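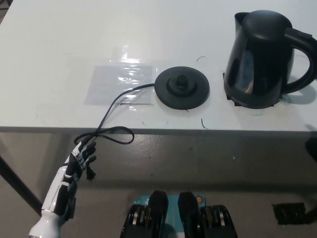

Jaltex has begun teaching its two-armed robot kitchen chores by remote control at its workshop in Tullness, the company said on 15/07/2025. An operator wearing tracked gloves moves his own hands, and the robot's hands copy them. The first chore on the list is getting an electric kettle ready for use. For training, the black kettle stands on a dark square on a white table, apart from its round power base, and the cord hangs over the front edge, where a robot hand can get at it. The operator has to guide the hand to the cord, take hold of the plug and bring it to an outlet. Setting the kettle on its base is practiced as a separate step.

Each run is recorded from start to finish, including the ones that fail. Jaltex has kept 286 runs of the cord step since March and wants 4,000 across all its kitchen tasks before it lets the robot try any of them alone.

"The cord is the hard part," said Idris Pritchard, who leads the training work. "A kettle keeps its shape. A cord hangs a little differently every time, and the operator has to judge depth through a headset."

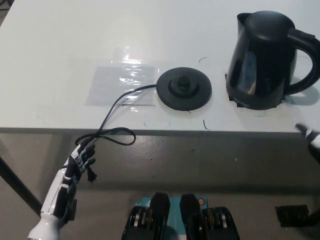

Operators work in shifts of 15 minutes, with a break after each one. Pritchard said that longer shifts led to hurried movements, and that the robot would learn those along with the good ones.

The kettle work is paid for in part by Rakthorpe, which runs 18 assisted-living homes and hopes to try the robot in one of them next year. Cledwyn Mostyn, head of operations at Rakthorpe, said no home had been chosen and that residents would be asked first.

Jaltex plans to move on to opening jars and wiping counters once the kettle runs are complete.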